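Coursework > Chemistry Projects > Water Hardness Report

Hardness of Household Tap Water Before and After Boiling
Thiện Hứa and Nhàn Văn

1. Background

Hardness is caused mainly by dissolved calcium and magnesium. The part that is paired with bicarbonate comes out as scale when water is heated and is called temporary hardness. The rest stays in solution. Residents of the Kindano district get well water that is softened only lightly before it enters the pipes, and kettles there scale up within a few weeks. We wanted to know how much of the hardness at the tap is temporary, and whether this differs between the older and newer parts of the network.

2. Sampling

We collected cold tap water from 15 homes. Eight are on the old main along Flarkon Street and seven are on the newer loop built for the Wirnance apartments. Each tap was run for two minutes before the bottle was filled. Bottles were rinsed three times with the sample, filled to the top, and capped. All samples were taken before 8 a.m. and titrated the same day. One bottle from the Wirnance group leaked in transit and was collected again the next morning.

3. Method

Total hardness was measured by titration with 0.010 M EDTA. A 50 mL portion was buffered to pH 10, Eriochrome Black T was added, and the titrant was run in until the color changed from wine red to blue. Each sample was titrated three times. Results are given as mg/L of calcium carbonate.

For permanent hardness, 100 mL was boiled gently for 20 minutes, cooled with the beaker covered, filtered, and made back up to 100 mL with distilled water. The filtrate was then titrated as before. Temporary hardness is the difference between the two values.

4. Results

The mean total hardness for the old main was 260 mg/L. The mean for the newer loop was 214 mg/L. After boiling, the two groups were much closer, at 96 mg/L and 91 mg/L. Temporary hardness was therefore 164 mg/L on the old main and 123 mg/L on the loop, or 63 percent and 57 percent of the total.

Repeat titrations agreed within 0.2 mL except for sample 11, where the endpoint was slow and the spread was 0.5 mL. Iron from the building's pipes may have interfered with the indicator. We kept the value in the averages. Leaving it out changes the loop mean by less than 3 mg/L.

5. Discussion

Most of the difference between the two groups is in the temporary part. This would fit the two lines being supplied from different wells, but we could not get a current supply map and cannot confirm it. A household on the old main that boils 4 L a day would deposit at most 656 mg of scale daily, assuming the same loss of hardness as in our beakers. A kettle that only reaches a boil and switches off will deposit less.

The main source of error is the boiling step. Fine scale can pass through the filter paper, which would make permanent hardness read too high. A finer filter would reduce this. The groups are also small, and every sample was taken in December, so seasonal changes were not covered.

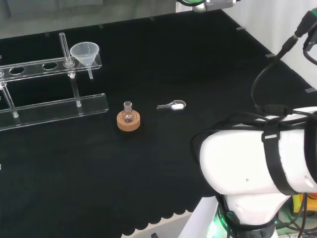

Further sampling should include at least one wet month and one dry month, with the same homes used both times. Calcium and magnesium should also be titrated separately.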